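Friday, November 5, 2021

Small things sorting, second session. Csenge Kozma wanted all the loose caps and little boxes in one place before we start with the Drondora shelf. I took the carton lid with the orange inside, it is shallow enough that you can see everything without digging. The quilt stays under it. On the bare table the caps roll away, we learned this in September.

Rules for today: caps with the opening up if they allow it, packets and small boxes in between, nothing on top of another thing. The torn paper on the walls of the lid I will trim later.

Golden Leaf lid with caps and small boxes:
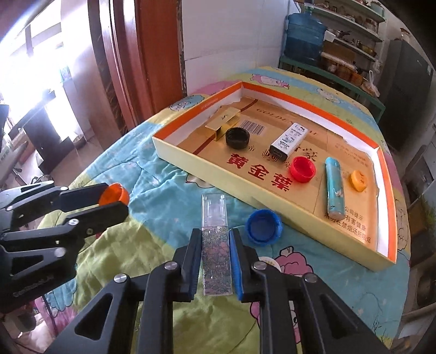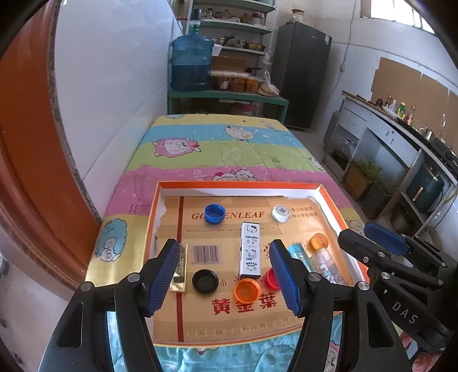
Started after lunch and stopped after 40 minutes. The orange cap is a nuisance — it prefers to lie on its side. I would like a second lid, 12 cm deeper is too much, but a little higher wall would help. Csenge will ask at Olvera if they keep their empty cartons.

To do: write labels, find the bag from Landard, wash the quilt.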